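Playing Shop at the Kitchen Table 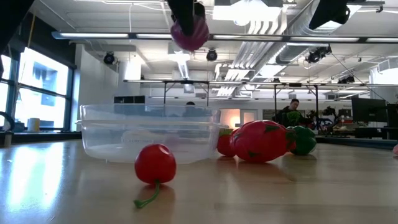
The toy produce out on the table, cherry up front.

The owner of Tritberg, a small toy library, has 294 sets on her shelves, and the one she can't keep in is the play food. I went over with a notebook and a long list of questions (we got through maybe half!) and ended up talking about fruit for two hours.

"Kids want the strange ones," she told me. "Put out an apple and they walk right past. Put out a dragon fruit and you've got a line." I admit I'd have grabbed the dragon fruit too - it's so pink, with those little green scales.

I asked what goes missing most. "Cherries. Always the cherries. I lost 4 last September and found one in my own coat." Bell peppers come back, she says, and so do onions, though she has never figured out why.

And the clear plastic tubs? "You want to see what's in there without dumping it out. I tried cloth bags once and every single one got turned upside down on my rug." She lends each set for 14 days, and she's relaxed about late returns if the family calls first.

Tritberg Toy Library | Contact us | © 2023 | Back to top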